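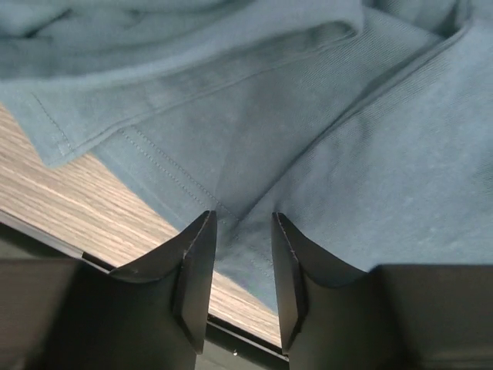 Speaker notes: the Stulholm folding cell, grip loss on knitwear
Jadwiga Tomaszewski, Emari
May

Slot is Thursday, after the break. Keep to time. Mirela Araújo takes questions on the controller.

Slide 1. Scope
One fault, one cell. The cell folds T-shirts on a tabletop with a two-finger gripper. Over the trial it ran 1074 folds. The fault showed up in 7 of them. Say the number early and leave it on screen.

Slide 2. What the fault looked like
Gripper closes on the cloth. Controller reports a good grip. Arm lifts. One layer comes up and the layers under it stay on the table or slide out during the move. The arm then finishes the fold with part of the shirt in the wrong place. No alarm. The operator at Zillcombe found the first one at the stacking station, two steps later.

Slide 3. Why the controller was satisfied
Grip was judged on finger gap alone. Any gap wider than fully closed counted as cloth held. A doubled hem with a seam next to it is thick enough to pass that check on its own. The check never knew how many layers it was supposed to have. Pause here. Someone will ask about motor current. It was logged at 200 Hz and not used in the decision.

Slide 4. First wrong answer
We blamed finger wear and changed the fingers. The fault came back on the next shift. Do not skip this slide. It cost us a week and the audience should hear it.

Slide 5. Finding it
Krajewska test rig, same shirts, 800 grasps at set distances from the hem. Slips grouped where the fingers landed across the stitching at an angle. One finger was on the hem and the other was on plain knit. The thick side took the load and the thin side was barely held.

Slide 6. Safety side
A shirt dropped from the gripper is a nuisance. The worse event was an operator reaching in to straighten a shirt while the cell still believed the cycle was normal. The guard stop worked and the arm halted. Nobody was hurt. It was filed as a near miss, and the fault was moved up a class the same day.

Slide 7. Changes
Layer count is now an input to the grip check. Current and gap must agree before the lift. A short test lift comes first, with a second gap reading at the top. Any mismatch stops the cell and lights the amber lamp. Cycle time went up. Give the figure only if asked; Mirela has it.

Slide 8. Still open
Ribbed cuffs. Very thin jersey. Shirts that arrive inside out. No results yet on any of these.

Questions to Mirela first, then me.

Contact: Jadwiga Tomaszewski, Emari | © Emari | Back to top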